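## Chapter 2: From Pan to Bowl

Sebastián Zúñiga ran the lunch counter at Strickland for 16 years, and he liked to say that a new cook's first real job is moving food without losing any. It sounds too small for a chapter. Try it on Monday with a full shift waiting!

Start with the pan. A small one is wonderful to learn on, light enough for one hand and shallow enough that you can see every piece. 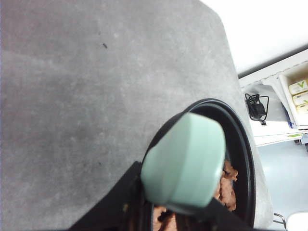 Set it down flat before you do anything else, and turn the handle to where your hand wants it. Dardo Leiva still teaches this in Drondale, and his students practice the turn until they stop looking.

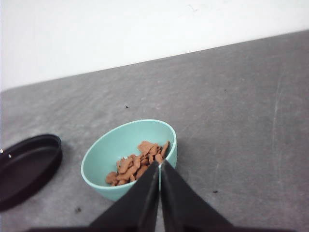

Next comes the bowl. Pick one with room to spare, and put it close. Small pieces love to jump the rim, and a short trip gives them less chance (Exercise 13 lets you test this with dry cereal).
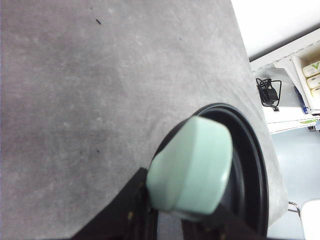
Crumbs on the counter are your scorecard. Look at them before you wipe! They show which side you tip toward, and most of us have a favorite side.

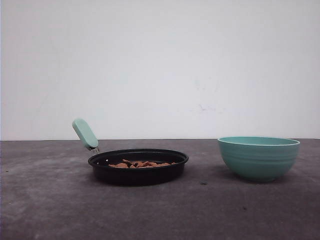

**Figure 2.2** Small frying pan and bowl, side by side on the worktop.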